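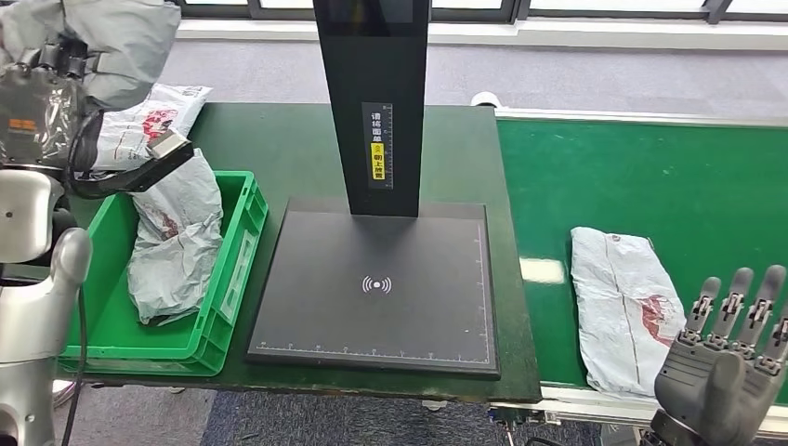 Reto Nägeli wanted to know, before anything else, whether the mailer bags are still slowing us down at the parcel table. They are, a bit! But the month went well otherwise, so let me start with that.

We planned for 3,000 parcels at Etgate in November and got 2,827 through. Most of the gap came from the first week, when the Pichler delivery was late and we had 200 new mailers to put away before we could start on anything else. Kilian Lüthi stayed until seven two evenings running (I've put his hours on the second sheet).

The scanning station has settled in nicely. Its label asks for the shipping label to face up, and boxes are easy that way – you set them down and you're done. The soft bags crumple, the label folds over on itself, and you end up smoothing it out with your palm. We now keep them in the green crate on the left side of the table, which saves a lot of reaching. I also like having the ruler marks along the bottom and right of the plate, handy for the odd sizes.

Still open: the Lusto returns, which I haven't sorted, and the second crate you approved. I'd like to order it next week if the budget line is still there – could you let me know?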